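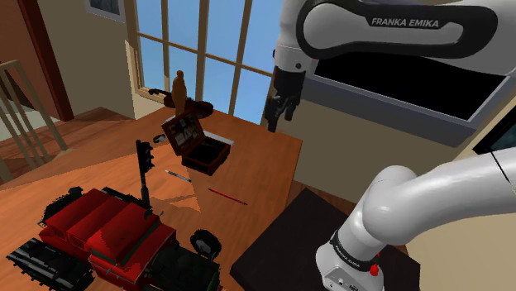 25/08/2022

I told myself I would write something every evening while we are gathering the demonstrations, and of course this is the first evening I have managed it, so there is a good deal of catching up to do. The short version is that we have 627 good ones, and Tanko wants 700 before he will let anybody start a training run. The long version is that I have spent so many hours in that simulated living room that I could find my way around it in the dark. I know the window with its blue sky, and the staircase railing, and the little carved figure at the back of the table, and I have grown so fond of that open wooden box that I caught myself looking for one like it in a shop window on the way home. Svenja says this happens to everyone who drives the arm for long enough, and that last spring she was dreaming about drawers.

The task for this batch is pencils and pens, picking them up and putting them in the box. It sounds like nothing at all. When we planned it back in May, Igor wrote it on the whiteboard as the easy one, the one to warm up on before the folding tasks, and I remember nodding along and thinking we would be through it in no time. Well! A pencil is a mean little object. It lies flat, it's thin, it points whichever way it pleases, and if you come down with the fingers turned a little wrong you press on the wood and get nothing. I do love it, though, when one goes right. There's a small calm moment just before the fingers close, and I find I hold my breath for it every time.

Štěpánka changed the table layouts again this morning. She keeps the whole collection of them in a folder named Bukano (after a card game she played as a girl, I think, though I have heard two other stories), and every layout gets the big red toy vehicle somewhere or other so that the policy learns to work around something bulky. I understand the reasoning and I agree with it completely and I still groan when I see it. In one of today's layouts I had the gripper hanging right down among the black parts of the thing, beside that tall black mast, with the pencil off by itself on the other side of the table, and I had to talk myself out of there very slowly, up first and then across. I kept that attempt. Juraj's rule is that a slow careful escape is worth having in the data, as long as you don't dither, and I have been trying all week to learn where careful stops and dithering begins.

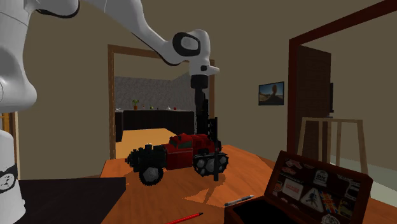 After lunch

Soup with Juraj, and a long talk about what counts as a good example. He has been reading through my attempts from the Šimko batch, the older one, and he was very kind about it, but he thinks I am too tidy. I always come in from the same side and I always pause in the same place, and a learner fed on nothing but me would pick up my habits along with the task. So for the afternoon I made myself vary things - a different approach, a different height, once or twice a start from a really awkward pose. It felt like writing with my left hand. I threw away more attempts than I saved, and I was a bit grumpy until the coffee came.

The wrist view helped more than anything. I had been steering mostly by the room cameras out of habit, and Igor asked me in that mild way of his whether I had tried trusting the close one. From there you get the red pen lying between the two fingers, as large as life, and you can see straight away how far the wrist needs to turn before you go down.
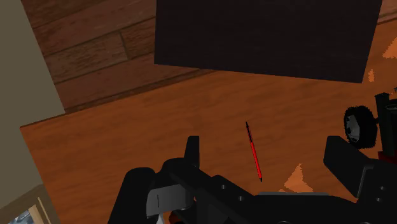
So I turned first and lowered second, over and over, and by four o'clock my hand had stopped arguing with me. I want to do the same with the gray pen tomorrow, and ask Štěpánka for a few layouts where the box is farther off, because I suspect I am getting lazy about the long carry.

Tanko came by before he left and talked about the bigger plan, 3000 demonstrations across all the tasks by the time Raketier wants its report. I said that was a lot of pencils. He said they would not all be pencils, and then he looked at the schedule and admitted that quite a few of them would.

My wrist is sore, so I am stopping. Must remember to bring the good cushion, and to give Svenja back her umbrella.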